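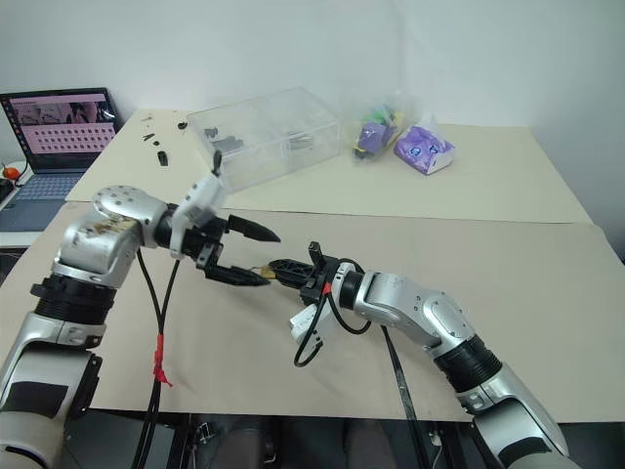 Ottoline Brask
Lab manager and reluctant buyer of bench supplies

Every October somebody in the building discovers bench covering. Last year it was a gray rubber mat from Timix, $131 for one, and it smelled like a new bike tire until spring. This year it's paper, and I've been asked to sign off on enough of it to cover every table on our floor.

I have questions.

The pitch is that a big sheet of paper keeps the table clean. Keeps it clean from what? Our tables are white, hard and flat, and you can wipe one down in less time than it takes to find the scissors. I have wiped a lot of tables. A coffee ring comes off. Marker comes off with alcohol and some patience. The one stain that never came off any of ours was glue, and it went through the covering we had down at the time.

So I went along with it on one table, the one in the photo, with a large beige sheet over the front work area and a second beige surface set back behind it. I wanted to see who would be happier.

Some things I'll grant. The beige is easier on the eyes. Under our ceiling lights a bare white table glares back at you all afternoon, and I had stopped noticing how much I squinted. Small dark parts show up fine on it too, though they showed up fine on white, so I'm not giving the paper any points there. It's also nice to be able to scribble a note right next to what you're working on. Then the sheet gets changed and your note goes in the trash with it, as one of my colleagues learned on a Tuesday and is still bringing up.

My bigger complaint is the front edge. Everything that runs off a table runs off the front. You can see a black cable going straight over the paper and down past the edge, and any cable in that spot is going to rub on whatever is under it. Tape the paper down and you have tape residue to clean off, on a table you covered so you wouldn't have to clean it. Leave it untaped and it creeps. I've tried folding it under. Folding it under works until someone leans on it with a belt buckle.

(The red tape on the cables I have no quarrel with. It's cheap and you can spot it from the door. If the supply request had been for six rolls of red tape I would have signed it standing up.)

Then there's the price. The supplier is an outfit in Flosthorpe called Clirnorix, and they'd like $270 for a starter order. The brochure says the paper is "workspace grade." I called and asked what the grade was. The person on the phone told me it was workspace. The shipping store on Dunmore sells wide brown packing paper, 600 feet to a roll, and I could not get anyone to explain what the expensive stuff does that the packing paper doesn't. It may well do something. I would like to hear it in a sentence that doesn't have "solution" in it.

I also asked how often you're supposed to change a sheet. "As needed," they said. The people I work with have a very flexible idea of need. There's a box of dried-out pens by the window that has apparently been needed since before I was hired.

For now the one table keeps its paper and the rest stay bare. I've put a spray bottle and a stack of rags at the end of each bench, and I'm going to watch which supply runs down first. The request form is still in my tray, unsigned, and yes, I know it's there, you can stop emailing me about it.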